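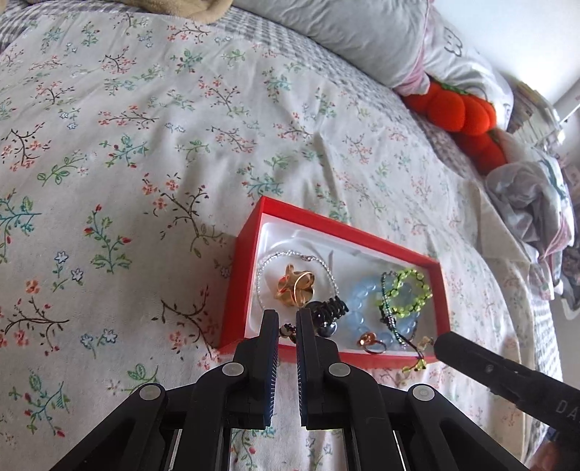 Porta-joias Rindo 671

Quem vive desembaraçando colares sabe o valor de uma boa caixa! A Rindo 671 foi pensada para a gaveta da cômoda ou para a prateleira do closet, e é daquelas peças que a gente abre só para olhar. A estrutura é de MDF revestido em tecido, com dobradiça embutida e um fecho magnético que segura bem sem beliscar o dedo.

Por dentro

São sete divisões removíveis -- dá para tirar uma ou duas e abrir espaço para pulseiras largas, relógios ou aquele brinco enorme de festa. Os rolinhos para anéis são macios e firmes, e o forro não solta pelinho (testamos com prata, que mostra tudo). Na tampa há 8 ganchos para correntes, com um bolso franzido embaixo para a ponta não ficar balançando.

Ficha

Modelo: 671
Largura: 20 cm
Ganchos: 8
Cores: areia, verde-musgo e vinho
Fecho: magnético

Cuidados

Passe um pano seco no exterior. No forro, uma escova macia resolve. Bijuteria guardada com perfume ainda fresco na pele escurece mais depressa, então espere um pouquinho antes de guardar as peças! Quem mora no litoral pode colocar um sachê de sílica em cada divisão e trocar a cada estação.

Combina com

A bandeja Toteo, rasa, encaixa por cima das divisões e fica ótima para as peças do dia a dia. Para viagem, o estojo Hirano leva os mesmos rolinhos de anéis -- é só passar de um para o outro.

A cor vinho volta ao estoque em setembro.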